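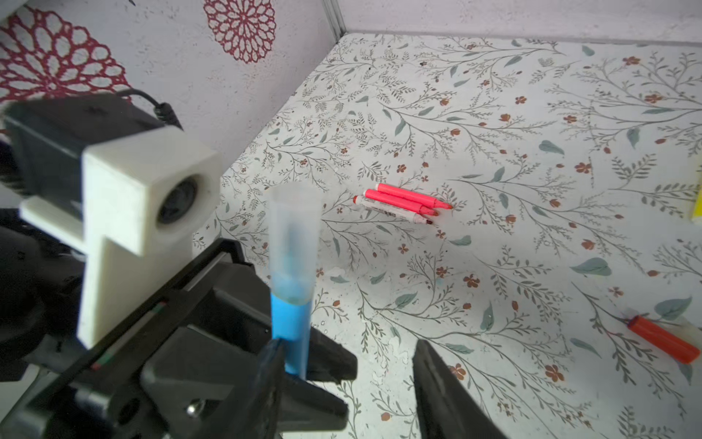
*Botanical print on a tabletop, with dark red medallions on the wall beside it.*

**Pattern mixing** is the practice of putting two or more unrelated printed designs in the same room and leaving them there on purpose. The last part of the definition matters. A room with clashing prints that were inherited, bought on sale or left by a previous tenant is usually called a room with clashing prints, although visitors have no reliable way of telling the two apart.

The term covers wallpaper, curtains, rugs, table coverings, cushions and upholstery. It doesn't normally cover clothing, where the same habit has its own names, most of them given by relatives.

## Terms

Writers on the subject divide prints into a few loose families. *Botanicals* show leaves, vines and flowers that a gardener might recognize. *Medallions* are round designs built outward from a center, with petals or loops arranged in rings. *Geometrics* include stripes, checks and dots. A fourth family, *novelty*, takes in sailboats, roosters, lemons and anything else that was a good idea in the store.

The *scale* of a print is the size of its largest motif. The *repeat* is the distance before the design starts over, and it becomes very important to anyone hanging wallpaper by themselves. The *ground* is the background color. Prints that share a ground are said to "talk to each other," a phrase that has spread through decorating books without anyone reporting what was said.

## Background

Printed cloth was for a long time expensive enough that most households owned little of it and worried accordingly. Cheaper machine printing in the nineteenth century changed this, and many parlors of the period carried one pattern on the floor, a second on the walls and a third on the chairs, with a fringe wherever two of them met. Reformers complained that the effect was restless. The owners of the parlors mostly went on buying fringe.

Plain walls came back into favor in the twentieth century, left, and came back again. Each return has been announced as permanent. Pattern mixing tends to be revived about a generation after it was last thrown out, often by people who remember a grandparent's living room fondly and didn't have to dust it.

## Common rules

The best-known rule holds that prints should differ clearly in scale. A large medallion and a small vine are thought to sit comfortably together, whereas two prints of nearly the same size look like a failed attempt to match. A second rule asks for at least one shared color. It is easy to follow, as almost any two prints share a color if they are studied long enough by someone who has already paid for them.

A third rule calls for a plain area where the eye can rest. Where this should be is disputed. Some decorators say the ceiling, others the floor, and a few give the job to the sofa.

## The Ko method

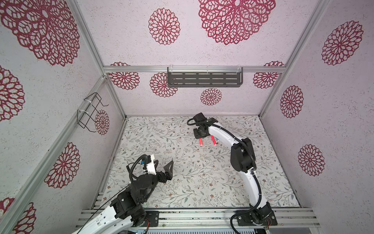 *Reading time for this section: 2 min*

One of the more orderly approaches was set out by the decorator Mal-soon Ko in *Lilano*, a handbook named after the apartment building where she tested most of its advice. Ko sorted prints into "loud" and "busy." A loud print has a few big shapes in a strong color. A busy print has many small shapes in soft colors. Her claim was that a room can hold one of each, and that trouble starts with the second loud one.

Ko recommended pinning up samples for 100 hours before buying anything, on the grounds that most people stop seeing a pattern after the first few days and that a print still being noticed at the end will be noticed forever. She also advised looking at samples by lamplight. Dark red was her usual warning. She considered it friendly at noon and "rather like being watched" by dinner.

The handbook's first printing was 2,200 copies. It was reissued with a longer chapter on curtains, which readers had asked for, and a shorter one on borders, which they had not.

## Trade use

Fabric and wallpaper sellers have an obvious interest in customers wanting more than one design. The wallpaper firm Stirodby sold its papers in "companion" sets, each containing a floral, a stripe and a third paper that seems to have been whatever was left. Its rival Trandia kept around 200 designs in its main sample book and declined to suggest any pairings, stating in the introduction that taste was the customer's own affair. Returns were not accepted.

The Cha range of table coverings went further and printed small leafy vines on a pale ground across its whole line, so that the cloth would go with anything. Critics found it timid. It is also the kind of pattern that hides crumbs, and it sold steadily to people with children.

## Criticism

Opponents argue that mixed prints make small rooms feel smaller and make lost objects harder to find. The second complaint is widely supported by anyone who has put down reading glasses on a floral bedspread. Supporters reply that plain rooms show every mark, and that a stain on a busy print may go years without being introduced to guests.

## See also

- Chintz
- Horror vacui
- Wallpaper removal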